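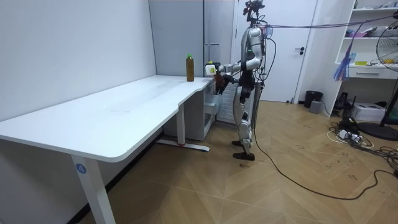

The desk with the number 4 sticker on its front leg.

Office drinks: common questions

Where do I put my bottle when I arrive?
In the fridge, or on the white desk if you plan to drink it soon. Keep the middle of the desktop clear.

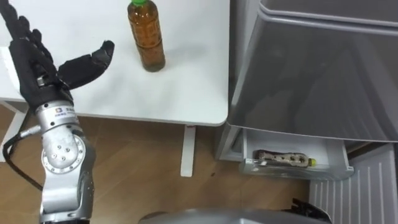 Write your initials on the cap. Tea bottles look alike once they're side by side, and we have 37 people using this room.

How long can a bottle stay?
Unopened, 7 days. Opened bottles go out at 6 p.m. the same day – no exceptions.

Can I leave the fridge open while I sort things?
Only briefly. Set everything on the counter first, then load it in one go.

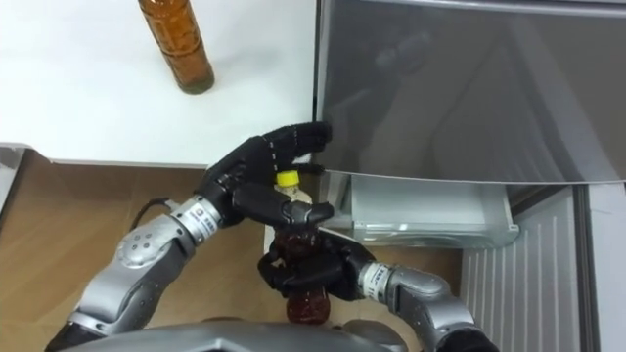
Yellow cap at the open fridge, second bottle on the counter.

Who do I ask about missing drinks?
Trevor Caron at the Birent front desk.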